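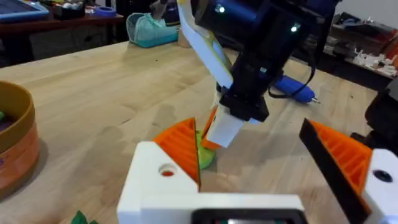 Teaching by demonstration is the practice of giving a robot a task by having a person perform it through the machine, either by pushing the arm along by hand or by steering it from a distance. The recorded movements are then used to train a program that is supposed to repeat them. Much of the work is done on ordinary tables with small printed grippers, and the material is often modest: a lime-green part on a wooden top, a second arm coming down beside it, a hot glue gun left lying behind. Supporters describe the method as a way of programming without programmers. Its critics say that the programmer has merely been replaced by a tired person with a controller.

Methods

In hand guiding, also called kinesthetic teaching, the motors are made slack enough for a person to move the arm directly. It is cheap and easily learnt. The teacher's hands tend to get in front of the cameras, however, and guiding two arms at once is awkward for one person.

In remote control, the operator moves a matching arm, a handset or a tracked glove, and the robot follows. The cameras then see only what they will see later, when the robot works alone. The price is a loss of touch. Most low-cost rigs send no force back to the operator, who has to judge by eye whether a part has been gripped or merely nudged.

The Hawthorne trials

Claims for the method are usually made on the strength of short films, and longer records are scarce. One was kept at the Hawthorne workshop by Halyna Levchenko and Dwight Paquette, who set out to teach the handling of small printed parts with a remote-control kit named Prilska. They recorded 860 demonstrations, of which 248 were thrown out before training, mostly for hesitations and dropped parts. The kit's makers had suggested that 20 would be enough for a simple task.

Levchenko's notes from September report that the trained arm did well with parts laid where the operators had habitually laid them, and poorly elsewhere. Paquette disagreed with her on the cause. He blamed the operators, three people with three different ways of approaching a part, and wanted the whole set recorded again by one of them. This was never done, so the question remains open.

Round parts are a known nuisance in such work. A flat disc offers little height for the fingers to hold, and its holes may look much the same from several sides. 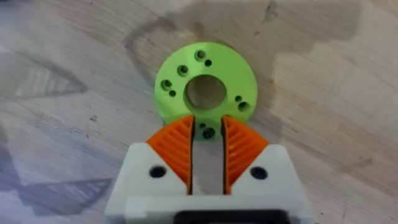 Criticism

Angeliki Xenos has argued that success rates in this field mean little unless the discarded demonstrations are published too. Hélène Charbonneau goes further and regards most reported results as tests of one table under one lamp. Godelieve Verschueren, who used the Lulis hand-guiding system for two years, accepts both points but holds that older methods were judged more kindly, their failures having been put down to the fitter.

See also

Remote handling; Teach pendant; Cloltisitz method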